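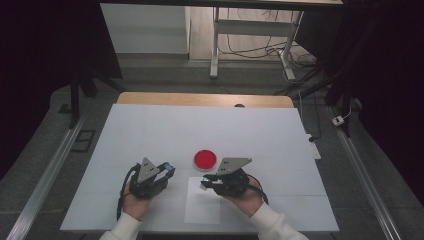

Table Days at Prarnovska

Welcome to the November page! We spent the month around the long table at Prarnovska, and it was such a good one — plenty of tea, plenty of paper, and more red than any of us planned on. Žofie Kollár picked the color for the month and Robel Kassa kept the table covered in white so it would really sing.

The red dish
Round, shallow and clear, with that gorgeous bright red in it. I love how the thin rim goes pale pink along the bottom edge. Matěj Kubíček wants a whole row of them for the next session and I'm all for it!

The blank sheet
One white page, set upright just below the dish. A fresh sheet on a clean table always makes me want to get started.

The table
Under the white there's light wood with lovely rounded corners, and you get a strip of it along the far side. Radomír Doležal brought the table over from Potance, all 80 kilos of it, and we've been happy with it ever since.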